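The Road to Onerthorpe (TV movie)

Last updated 05/10/2020

The Road to Onerthorpe is a family drama made for television by Tronel, and I've been keeping this entry going for longer than I'd like to admit. It started as a two-line stub and I keep adding to it whenever I rewatch the thing. If you only want the short version: two sisters inherit a motel, can't stand each other, and have one winter to decide whether to sell. It runs 137 minutes in the full cut, a lot for a TV movie, and I love nearly all of them.

Plot

The older sister has spent her whole adult life in Onerthorpe, cleaning rooms and doing the books at the motel her father built. The younger one left at 15 to live with an aunt and hasn't been back except for weddings. When the father dies, the will leaves the place to both of them in equal shares, with a condition: neither can sell her half until the following March.

So the younger sister moves into room 14 with two suitcases and a teenage son, and the fighting starts before she's unpacked. They fight over the sign, over the price of a room, over a freezer full of their father's venison (this goes on for ages and is one of my favorite parts). A buyer from the Salazar hotel chain turns up with an offer, and the younger sister wants to take it. The older one stops speaking to her for most of the second hour.

Skip this next bit if you haven't seen it. The son finds a box of letters in the laundry room showing that the father had asked the younger girl to come home, year after year, and that the older sister never mailed them. The scene where she admits it is played almost completely in silence, with just the ice machine humming in the hallway. Salazar pulls the offer, a storm closes the highway, and the motel fills up with stranded drivers. The last shot has both sisters making beds at three in the morning, on opposite sides of the same mattress.

Versions

There are two cuts and people mix them up all the time. The broadcast version drops the whole freezer argument and most of the aunt's scenes, so the visit to her house near the end seems to come out of nowhere. The full cut puts all of that back. If your copy opens on the funeral, you have the broadcast version. The full cut opens on the older sister counting keys at the front desk.

I grew up on the broadcast cut and only saw the longer one as an adult – it felt like meeting a relative I'd been told about. The aunt turns into a real person, for one thing, and the son gets a reason to go poking around in the laundry room in the first place.

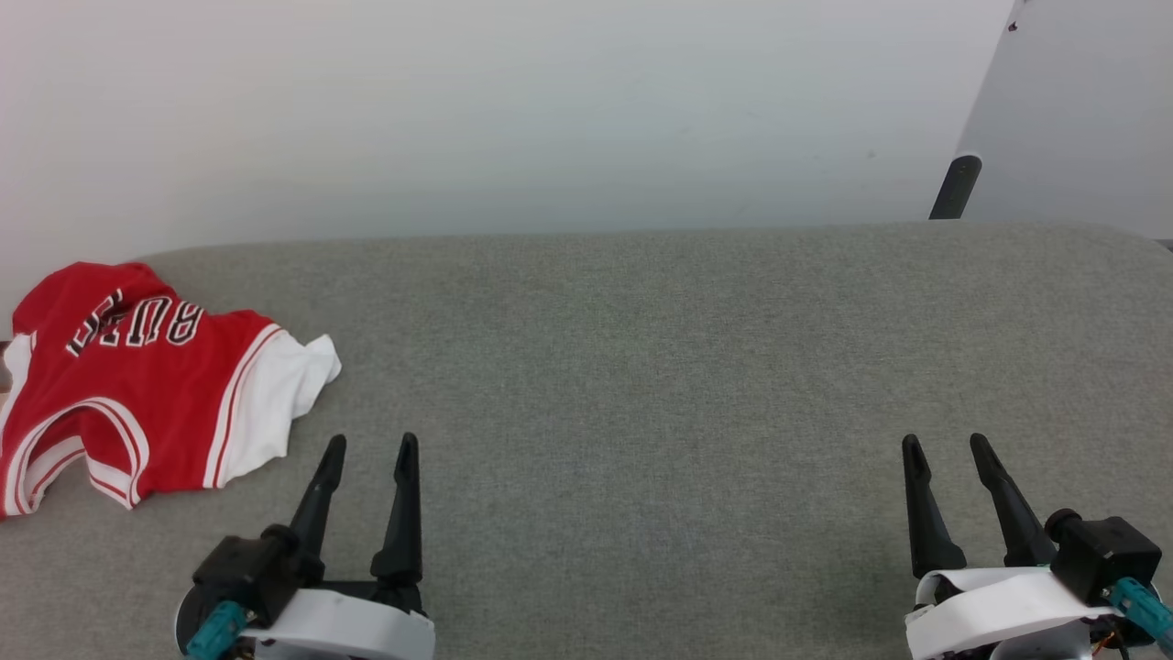 One reader wrote to me that I'm far too easy on the long version, that the aunt's scenes stop the story cold, and that the letters hit harder when the son just stumbles over them. She also thinks the older sister comes off as cruel in the full cut, where the short one leaves her motives open. I don't agree, but I've heard the same thing from enough people that it belongs in the entry.

Music

The theme is a slow piano piece called "Stidarance," after the lake the sisters swam in as girls. You hear it three times: over the titles, in the car when the younger sister drives in, and again under the bed-making scene, this time with a cello. It was never released on its own as far as I can tell. If you've got a recording, please write to me!

Production

Tronel shot the exteriors at a motel that had already closed, and built the rooms on a stage. You can catch this if you look at the windows, where the snow falls at the same speed in every scene. The shooting script ran to 175 pages, and a good chunk of it never made it into either cut. A subplot with the older sister's ex-husband is gone except for one phone call, which confuses everybody on a first viewing (it confused me for years).

Related entries

Tronel family dramas
TV movies set in motels
Stories about inheritance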